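Suivi des naissances, parc animalier de Stellville — fiche du jeu de données
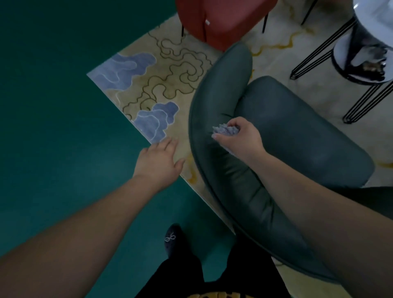

Version mise à jour en mai, remplace celle de l'hiver. Un fichier CSV, séparateur point-virgule, UTF-8. 410 lignes, une ligne = une pesée.

Contenu
Pesées des jeunes nés au parc : loutres, tamarins, pandas roux. 268 lignes pour les pandas roux et les loutres, le reste c'est les tamarins (petits, pesés plus souvent).

Colonnes
id_animal — code interne, pas le nom d'usage
espece — nom français, sans accents
age_j — âge en jours, 0 = jour de naissance
poids_g — en grammes, balance du bâtiment Grovley
allaitement — mere / biberon / mixte
remarque — texte libre, souvent vide

Provenance
Cahiers papier de la nurserie, resaisis à la main. Les pesées des tamarins viennent du tableur Ekwueme, format différent, converti tant bien que mal. Dates exactes retirées, reste l'age en jours.

Problèmes connus
— Ligne 169 : poids sans doute en décagrammes, laissé tel quel.
— Lignes après 242 : heure de pesée pas notée, avant ou après le repas on sait pas.
— Peu de pesées le dimanche, équipe réduite.
— « mixte » utilisé un peu n'importe comment au début. A prendre avec prudence.
— Jumeaux de l'enclos Durnon : codes peut être inversés sur les premières pesées.

Usage
Courbes de croissance, comparaison mère/biberon. Ne pas s'en servir pour fixer des rations.

À faire
Ajouter les suricates. Vérifier les doublons. Script de lecture en R — pas encore propre, viendra plus tard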